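¿Por qué las cajas tienen tapa?

Por Lejla Berisha
Sección: Cosas que hay por casa

Las cajas de plástico son unos de los objetos menos admirados del planeta. A una bicicleta se le pone nombre, a una mochila se le cuelgan llaveros, y a la caja se le dice «ponla ahí, que no estorbe». Hoy le vamos a dedicar una página entera. Seguro que no se lo esperaba.
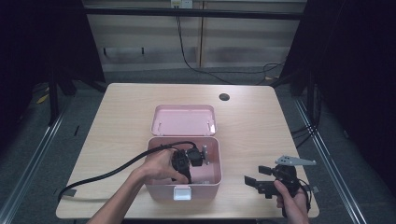

Tiempo de lectura: 5 minutos (16 si paras a merendar)

Una caja con tapa tiene tres partes que conviene conocer por su nombre. La parte grande, donde caben las cosas, es el cuerpo. La que se levanta es la tapa. Y la pieza que las sujeta cuando la caja está cerrada se llama cierre. En la caja rosa el cierre es blanco y está en la pared de delante, donde lo encuentran los dedos sin tener que buscar mucho.

Luego está la bisagra, que es lo que permite que una tapa gire y se quede unida al cuerpo. Las puertas también tienen bisagras. Si no las tuvieran, cada vez que quisieras entrar en el baño tendrías que coger la puerta en brazos y apoyarla en el pasillo, y por las mañanas, con prisa, eso daría lugar a discusiones.

Una tapa con bisagra tiene una ventaja enorme: no se pierde. Las tapas sueltas se pierden muchísimo. Haz la prueba en la cocina de tu casa, abre el armario de los recipientes e intenta emparejar cada uno con la suya. En la mía salieron 16 tapas y ningún adulto supo explicarlo.

¿De qué está hecha?

De plástico, que es un material con bastante paciencia. Para fabricar una caja se calienta hasta que se ablanda, se mete a presión en un molde y se deja enfriar. El molde es como el de las magdalenas, pero de metal muy duro y bastante más caro. Cuando la pieza se enfría, sale con la forma ya puesta. El color se mezcla antes, con el plástico todavía blando, y por eso una caja rosa es rosa por dentro y por fuera. Si la rayas con una llave, debajo del rosa hay más rosa. (No la rayes con una llave. Ya te lo he contado yo.)

¿Y el borde?

Pasa el dedo por el borde de arriba de un cubo o de un cajón de plástico. Muchas veces es grueso y redondeado, como si alguien lo hubiera enrollado. Una pared fina de plástico se dobla con facilidad, igual que una hoja de papel. Pero si a esa hoja le enrollas una orilla, se pone tiesa y aguanta mejor. Con el borde grueso, el recipiente conserva su forma aunque lo cargues de más. Además, no se te clava en las manos.
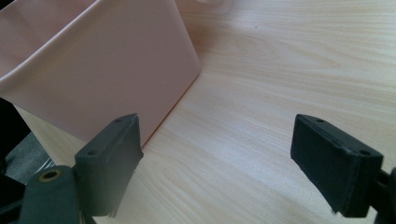
Las esquinas redondas también tienen su trabajo. En una esquina muy afilada se junta toda la fuerza de un golpe, y por ahí empiezan las grietas. En una curva, la fuerza se reparte. Las espinillas de tu familia, que pasan de noche por el pasillo sin encender la luz, agradecen esa curva aunque no sepan nada de fuerzas.

Y fíjate en otra cosa: muchos recipientes son un poco más estrechos por abajo que por arriba. Así salen del molde sin atascarse y, cuando están vacíos y no llevan tapa, se pueden meter unos dentro de otros. En Plurnthorpe, mi pueblo, la ferretería Nyarko tiene una torre de cubos que llega casi al techo. Debe de haber alrededor de 100. El dueño no deja que nadie saque el de abajo, y hace bien.

Cómo guardar cosas sin que la caja te odie

Lo que pesa va al fondo. Lo que se rompe va encima, y si es largo o tiene cables, se enrolla primero y se mete después. Los cables sueltos dentro de una caja se enredan solos, aunque no los toque nadie; los científicos han estudiado los nudos que se forman cuando se agita una cuerda, así que tampoco es manía mía.

No la llenes hasta que la tapa quede levantada. Sentarse encima para cerrarla funciona una vez. La segunda, el cierre sale volando y aparece en septiembre debajo del sofá.

Y ponle una etiqueta. «Cosas» no es una etiqueta. «Varios» tampoco, aunque la usen las personas mayores.

Para hacer el sábado

Coge una hoja de papel y sujétala por un extremo, estirada en el aire. Verás que se cae hacia abajo. Ahora dobla hacia arriba los dos lados largos, un dedo de ancho, y vuelve a sujetarla igual. Apunta qué ha cambiado y prueba a ponerle encima una goma de borrar. Después guarda el papel, la goma y el lápiz en su caja, con la tapa cerrada.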